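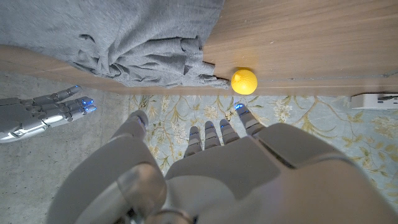
Leave the concrete alone and put the money into something soft, I was told in the very first week, and I've had that sentence in my head ever since. I wrote it on the inside cover of the project notebook. There was a second half to it as well, which went more or less: you can always take a rug up again, you can't take up a floor you've painted badly. Fair enough!

So that's what we did, and most of this report is about the floor, with apologies to whoever at Kanaan was hoping for a chapter on curtains. (Curtains are further down, and they're short.)

Wumberg Room, second progress report to the Kanaan Small Grants Fund
December 30, 2023

Where we've got to

Last time I wrote, the room was a bare shell with a heap of donated furniture in the middle and nowhere sensible to put any of it. It's now a room you can use. I wouldn't call it finished, and I'm not going to pretend the corner by the sink is anything but a disgrace, but you can walk in, find the light switch, and do what you came to do without moving three boxes first.

The floor is still bare grey concrete wherever there isn't a rug, mottled and a bit speckled, and I've grown quite fond of it. In the original application I'd put down that we would seal and paint it. We got a price from Grostberg for doing it properly, and it would have swallowed the grant and asked for pudding. The cheaper tins you can get for doing it yourself seem to flake under chair legs, or that's what I kept hearing, and I had no wish to be on my knees with a scraper by next January. I wrote to you in the autumn to ask if the flooring money could go on rugs and padding instead, you kindly said yes, and I'm treating this report as the proper record of that change.

The rugs

The big one is the floral one, pale blue-green with cream and beige flowers and olive-green stems curling all over it. I went back and forth on it for ages. My plan had been something plain and dark that wouldn't show the dirt, and I'd more or less settled on a charcoal thing at Iseck, and then I saw the flowers and that was that. It's cheerful! The room has very little in it that's cheerful by nature, with all that grey, and the blue-green lifts the whole end it's in. I was braced for complaints about it being somebody's granny's lounge. There have been one or two. There have also been people asking where it came from, so I'm calling it even.

It cost 219 pounds, easily the biggest single thing we've bought, and I did wince. The ones at half the price were so thin you could feel the floor through them with your shoes on, and the whole point was for people to be able to get down on the floor with a job and stay there a while. I did my own test in the shop, kneeling on each of them in turn and trying to look like a serious customer.

Things I've learned about living with it, in case you fund anybody else with a concrete floor:

Lay it so the edge lines up with something. We had it at an angle for the first fortnight, thinking it looked relaxed. It looked as if it had been dropped. Squared up, with a straight line where the pattern stops and the concrete starts, the whole room seems tidier than it is.

Buy the padding at the same time as the rug. We didn't, and it crept. Every evening it was a hand's width nearer the door. The padding has cured nearly all of that, though one corner still likes to lift when it's cold.

Small things vanish on a busy pattern. Screws, beads, the little plastic feet off chairs. Among all those flowers a brass screw might as well be a stalk. We now tip anything small into a tray before starting, and I've put a plain offcut of felt beside the tray for anybody who forgets. I forget most weeks.

Sweep the concrete first and the rug second. We did it the other way round for a long time and were basically feeding the grit back in.

The other rugs are smaller and came as gifts, a brown one and a stripy one with a fringe. The stripy one is in the entrance and takes all the wet shoes, poor thing. I'd expect to replace it before the others and I've allowed for that in the sums.

Wood

We've been offered, and have accepted, far more timber than I expected when I put "some reclaimed boards" in the application. Word got about. Long boards are lovely things to be given and an absolute nuisance to store, and for a while you couldn't cross the room without stepping over one. Laying them down on the rug to sort them has turned out to be kinder than doing it on the concrete, where the ends get bruised and you get that horrible scraping noise that goes right through your teeth. It does mean checking for splinters and old nails first. I had a nail catch a loop of the pile in the first month and had to snip it and press the rest down with my thumb, and I could tell you exactly where it is, but I don't think you'd find it.

The plan for the wood is shelving along the long wall. I'd said this would be up by the end of the year and it isn't. The brackets we'd ordered came in two different depths, which I only noticed when the first pair was on the wall and the shelf sloped like a slide. They've gone back to Iseck, replacements are promised for January, and I've drawn the line on the wall in pencil so that at least something about the shelving is up.

Curtains

Made, hung, too long. They'll be taken up.

How it's being used

You asked for something on this and I'm never sure what's useful. The quiet mornings have gone best. People come in, pull something out on to the floor, work on it, put it away again. The floor has ended up busier than the tables, and I honestly hadn't planned for that when I drew up the layout. I'd imagined everyone sitting up at a nice height with their elbows in. Give people a decent soft patch and they'll use it, and the tables end up holding coats and mugs.

With that in mind I've shifted the tables back against the wall and left the middle clear. We've six folding chairs out at any one time and the rest are stacked in the cupboard. If more are needed they come out, and I'd like them to go back afterwards, and there's a polite notice to that effect which I may make slightly less polite in the new year.

One grumble that keeps coming up is the cold. Concrete holds on to it, and by the middle of a winter afternoon you notice the moment you step off the rug. Slippers have been suggested. I've bought a basket for them, and so far it contains one pair, mine.

Money

The grant was 1,000 pounds and I've kept every receipt in an envelope, in order, which those who know me will find hard to credit. The floral rug you've heard about. Padding, curtain fabric, hooks, tape, the felt, a decent broom and the deposit on the brackets come next, and there's a sheet attached with each of them on its own line. After all of that we have more than 200 pounds in hand. I'd like to hold on to it for the shelving, plus a replacement for the stripy rug when its time comes. If you'd rather it was spent by a certain date, do tell me and I'll get a move on.

I should own up to one bit of spending that wasn't in the plan. I had the floral rug cleaned after a mug of coffee went over. It came up beautifully. I've shown it under "upkeep" and I'm happy to cover it myself if it falls outside your rules.

What's next

Brackets, then shelves, then getting the boards off the floor and on to the wall where they belong. Curtain hems. The corner by the sink, which needs a proper go with a wire brush and possibly a stiff drink beforehand. I'd also like to try a runner along the gap between the rug and the door, so there's a warm path in, but I want to see how the brown one looks there before buying anything new. I dragged it over the other evening to have a look and it's a bit short. If I turn the floral one the other way it might just reach, only then the straight edge won't line up with the window wall any more, and I'd have to move the cupboard as well, so that's a job for when there's somebody else about to take the other end.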